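Progress report to the Mayrhofer Fund
Project: Reading the Olitz parish ledgers
Prepared by Sarahí Becerra, project lead

Dear Elvia Gallegos,

You asked for a report that was shorter than the last one and had fewer footnotes. I have managed both, at some personal cost.

Where we are

As of the end of September we have transcribed 2,763 ledger entries, which puts us ahead of the schedule in the grant agreement and well behind the one I drew up myself in a good mood. The burial books are finished. The baptism books are finished apart from one volume that spent a winter under a leaking gutter and now opens like a brick. The marriage books are going slowly, as the clerk who kept most of them had strong opinions about vowels and left them out. 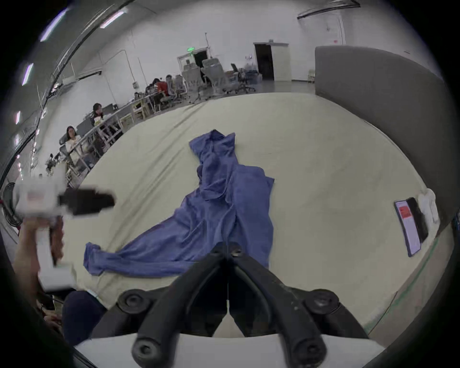

Will the marriage books be done by the end of the grant?
We expect to finish all but the last volume, and we will submit that one with the index in the following quarter at no extra charge to the fund.

Spelling remains our main expense. The family we call Hosel in the index appears under so many forms that we stopped arguing and gave them their own page. We now record each name exactly as written and put the standard form beside it, as your reviewer suggested in the first round. I said then that it would double the work. It did not, and I would be grateful if that sentence went no further than this report.
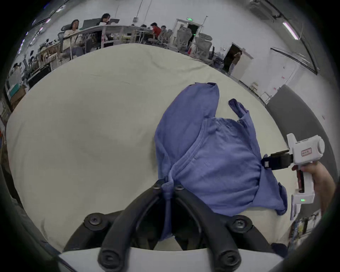

BUDGET AND EQUIPMENT

Spending is on track. The scanner rental came in under estimate and the shelving came in over it, so the two have politely canceled out. We moved three boxes of loose receipts out of the damp room and into the dry one, which was damp by the time we got there. A dehumidifier has been bought from the contingency line. It is very loud and has improved attendance at the outdoor coffee break.

The Zuvton indexing software was set up in the spring. It does what we need, although it insists on sorting undated entries to the year 100, giving the parish a longer history than even the parish claims. Support has promised a fix. Until it comes we move those entries by hand on the last afternoon of each month.

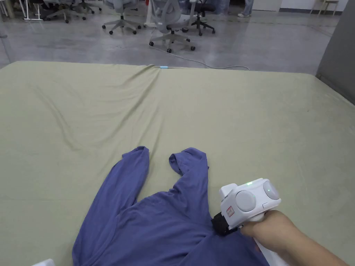 Long sleeves on a blue garment, laid on the table.

Public access

The first part of the index went online in the summer. Most of the mail we get is from people looking for a great-grandfather, and a fair share of it is from people who have found him and would like him corrected. We have agreed on a standard reply: we transcribe what the clerk wrote, and the clerk is past persuading.

Two of the corrections were right, I should add, and both were my errors. They have been fixed and logged.

For the next period we plan to complete the proofreading of the baptism index, start on the tithe lists,

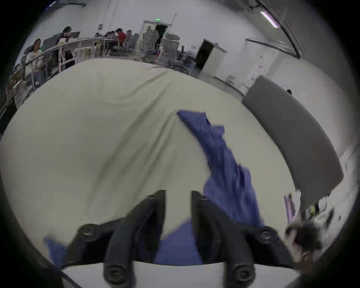 and get a conservator's quote for the brick. I would also like to move around $900 from travel to conservation. We have traveled very little, the ledgers being in the same building as we are. Please let me know whether that needs a form or only a letter; last time I sent the letter and was asked for the form.

Sarahí Becerra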